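Open Day at Dreltlow

Melati Ginting took the late bus out to Dreltlow and signed in at the desk at 1420. The man there wrote her name on a sticker and told her Room 205, up the stairs, they had started already.

She had not seen her brother-in-law at work before. Herman Yeoh had been at Clusus for seven years and at dinner he only talked about the parking.

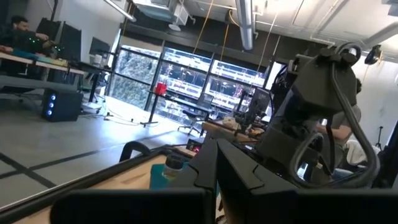

Melati had come to ask him for money. She had practiced it on the bus, and now there were people in the way. A bearded man sat behind a long desk with little green lights all over his dark top, and he did not look like someone you could interrupt. She stood where the sun came in through the big windows and waited.

"You came," Herman said. He sounded pleased. "Syafiqah, this is Melati."

Syafiqah Tjoa shook her hand and said they were clearing a table today. Spoons, snack bags, the usual mess.

"I could do that," Melati said.

"Everybody says that," said Syafiqah.

They watched one arm come down over a snack bag. It was slow — slower than her mother, who was eighty. Melati found she was holding her breath.
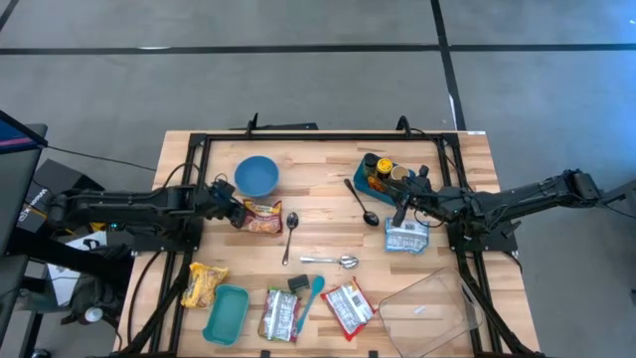

Afterward

Herman walked her down to the bus stop. She told him the amount, which was fourteen hundred, and what it was for. He asked if her mother knew.

"No," she said.

He looked up the road for the bus. "I'll bring it Sunday — no, come to the house. Have dinner first."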